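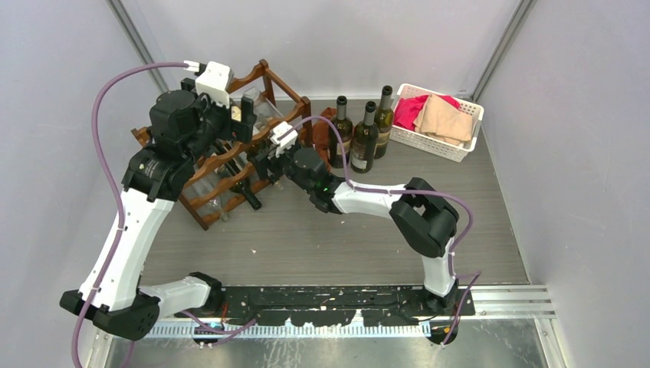 Monday, December 14, 2020

Wine rack day again. Hands sore, left thumb especially, from squeezing the handles. Writing this fast, bus in 20 min.

In at 8, Hermine already had the leader arms zeroed and was eating a roll over the keyboard (crumbs, I said nothing). Plan was bottles first, glass after lunch. Did the bottles first. Mostly.

Things I want to remember about the bottles. Go in lower than you think. If I grab near the top it swings and then I'm chasing it with the other arm like an idiot. Second arm should be waiting on the right side of the rack BEFORE I let go, not on its way there. Hermine keeps saying slow down at the slats, the scalloped bits, let it find the curve on its own. She's right but slow is so much harder with the handles than fast. My elbows want to float up. Put a cushion under the left one after the first hour, helped.

Also don't stop to think in the middle. If I hover for four seconds wondering about the angle then that goes in the recording too and the policy learns to hover. Wallner's runs last week were full of it, he admits it himself. The thing would get to the rack and just sort of hang there. Considering.

Glass is awful. No feel for it at all, no force in the handles on this setup, so you're going by eye and the glass is clear so by eye is a joke. Lost one off the gripper at 11ish, landed soft thank god. Threw that episode out. Then threw out 3 more where I'd bumped the rack and it ended up at some silly angle. Hermine says keep the bumped ones, it needs to see a crooked rack. We argued a bit. Kept the next bumped one.

Purple cable on the right arm caught a bottle neck twice when I reached across. Need to come at it from higher up. Or re-tie the cable, asked, "after the holidays". Ok.

Total is 206 good ones for the rack task as of tonight. Drarketti want the whole set before the break, all tasks together we're at 2181, which sounds like plenty untill you look at how much of it is cloth folding. Falance call moved to tomorrow morning, so I have to be awake for that.

Tried the replay of the new checkpoint at the end, just for fun. It did the reach exactly like me. Little dip to the left before closing, I didn't know I even did that! Weird feeling, like hearing your own voice on a machine. Then it closed on air next to the bottle and carried the air to the rack very carefully. Hermine laughed so hard she had to sit down.

Tomorrow: glass only, 6 clean ones in a row before I'm allowed coffee. Ask about tape on the finger pads. Bring my own cushion, that one smells. And ring teh dentist.

Bus.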